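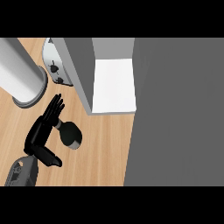 I finished Doltumano in September, and since then I wanted to write something longer than a comment in the store. It took me until December 2023 because I started a second run and did not want to judge too early. The second run is now at 21 hours and my opinion has changed in some points.

For those who do not know it, Doltumano is a city trading game for PC from a small studio with the name Ziltuna. You have one warehouse, two carts and a loan which you can't pay in the first year. It looks like a calm game. In my first run I lost the warehouse before the winter came, and I learned that salt is heavy and that the eastern road closes without a warning.

What I like the most is the way prices move. In many games of this type, the price goes down when you sell and comes back after some days. In this one every town remembers. I sold too much wool in Nomance (the port town, where everybody begins) and the price stayed low for the whole season. The tailors there bought so much that they closed their orders, and I had to go inland with full carts. I was angry, but it was my fault and I could see why.

The interface is a different story. There are three windows for the same contract, and you must open all of them to learn how many days are left. The font is small on my monitor and the option for bigger text changes only the menus. I hope they will repair this, because I know two friends who stopped playing for this reason only.

Then there is the mod. I installed the Pešek overhaul after my first run, and I don't think I will go back. It adds 117 new contracts, and it changes the behavior of the rival traders, who in the normal game are rather sleepy. With the mod they watch your routes. If you carry glass along the same river two times, the third time somebody is there before you. The first evening I lost 25 barrels of oil to a better offer and I went to bed in a bad mood.

A small warning about the installation: the mod wants the game folder to have no spaces in the path. I didn't read this, and the game started with all the towns empty. I thought for an hour that it was some kind of plague event. When you move the folder, also move the saves, they are not in the same place.

The late game is weaker for me. When you have 100 carts you don't look at any of them, you only look at the table with the sums. I tried to play with self-made rules – only river trade, no loans after the second year – and it was better, but I would like that the game gives me such rules by itself. The mod has a "poor merchant" start which goes a little in this direction. It's hard, and the first winter is maybe too long.

The music I turned off after a few hours. It isn't bad, there is only too little of it, and the flute melody comes always when you open the map.

I'm still playing my second run. At the moment I own half of a shipyard and have no wood for it, so I'm looking for somebody in the northern towns who will sell me timber before the river freezes. If you have a good route from Nomance to the north with the mod turned on, please write it in the comments. My current route takes too many days and the carts come back empty.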